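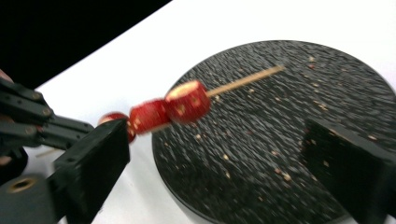 Open day at Driltix draws up to 291 visitors

May 2018

Driltix opened its workshop on the north side of Imer to the public for one afternoon this month, and for many of the people who came it was the first look inside the building since the company moved in.

The main draw was the kitchen table at the back of the hall, where staff showed how they teach a robot arm to handle food. A member of the team works with a gripper held in the hand, picking up skewers of red fruit and setting them down on a round black plate. The movements are recorded and later used to train the arm, which stood on its own bench next door.

Visitors could try the gripper themselves in groups of 2. Each pair got a few minutes at the table, and the line ran back to the coat racks for most of the afternoon. Children under 12 needed an adult with them.

"People expect it to be heavy, and then they expect it to be easy," said Frauke Hollmann, who runs the training work at Driltix. "A skewer is a good thing to start with. It's thin, it rolls, and if you squeeze in the wrong spot the fruit goes everywhere."

Hollmann said the team wants 50 good recordings of a task before it tries that task on the arm. Bad ones are kept too, but in a separate folder. Skewers have been on the list since the winter, along with stacking bowls, folding napkins and closing the lids of lunch boxes.

The arm itself was shown on the hour. In the first demonstration it moved three bowls from a rack to a tray and stopped twice while an engineer reset it. The later ones went more smoothly, though the napkin folding was dropped from the program after the second try. Staff took questions after each round. Most were about cost and speed, and one man wanted to know if it could wash up. It can't - the arm is not sealed against water.

The software that turns the recordings into movements comes from Kudeo, a smaller firm that shares the second floor of the building. Kudeo had a screen set up near the entrance showing how a single grasp is broken into steps. Ghumman, which runs lunch counters in Imer and two nearby towns, has agreed to test the arm in one of its kitchens. That trial is planned for September and will cover plating only, outside serving hours.

Driltix now has 40 people on staff, most of them in assembly. The company said it has openings for two technicians and will take on apprentices again next year. Application forms were handed out at the door and can also be picked up at the front desk on working days.

Parking was a problem. The lot filled early and cars were sent to the field behind the fire station, a ten-minute walk along the canal. Hollmann said the company would ask the town for signs next time.

A date for another open day has not been set. School groups can ask for a tour through the front office - the tours are free, last an hour and include time at the table with the gripper.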